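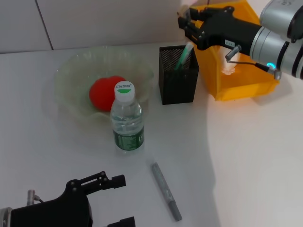

2022-01-17, Cuervo bench

Well, the right arm stopped dead again this afternoon, run 19, on its way over to the yellow bin, and I do feel a bit sorry for it! Error 276, lost contact with the gripper. Consuelo reseated the cable at the wrist end and we got three clean runs before it dropped out again, so I suspect the lead itself (it was grumbling back in July too). Power off before anyone reaches in, please. Spare to come from Drinstead.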